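Stumow bedroom set

Simulated episodes for the drawer-opening arm we are building in the Dekport shared workshop. The arm itself is still on the bench, so the first policy is trained on renders only.

Contents: 532 episodes, 300 steps each. Rooms come from the Ifans scene pack, with furniture positions shuffled per episode.
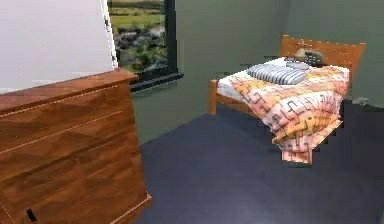 Handle position is stored in metres, relative to the base of the chest. Episodes 1 to 800 were recorded in March; the missing numbers failed the collision check and were deleted.

Known problems: cloth meshes are coarse, and small objects can blend into the carpet.

Load with the Etix reader, version 2 or later.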